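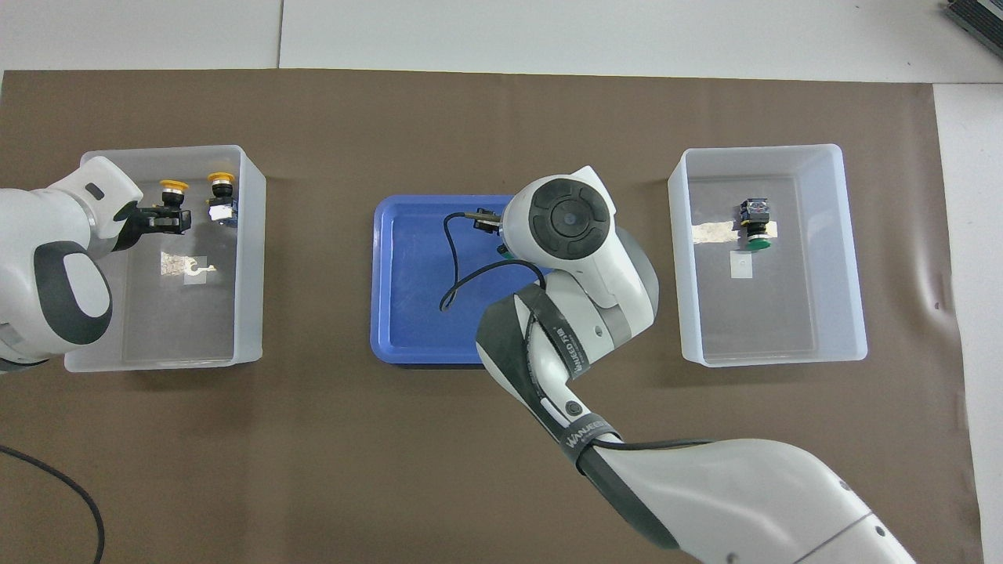
Jaststead opens its robot teaching room in Moltham

Two-armed robots are learning to sort push buttons at Jaststead's new room in Moltham, and people are showing them how! Operators steer both arms by remote control, picking yellow and green buttons from plastic bins, and every run is saved for training.

The team has recorded 3433 runs so far, with 188 more added on Tuesday alone.

"You feel your way into it – after a morning the arms seem like your own," said Sanne Peeters, who leads the eight operators.

Visits for schools and local firms start in October.

Press contact: Pieter De Haan, Jaststead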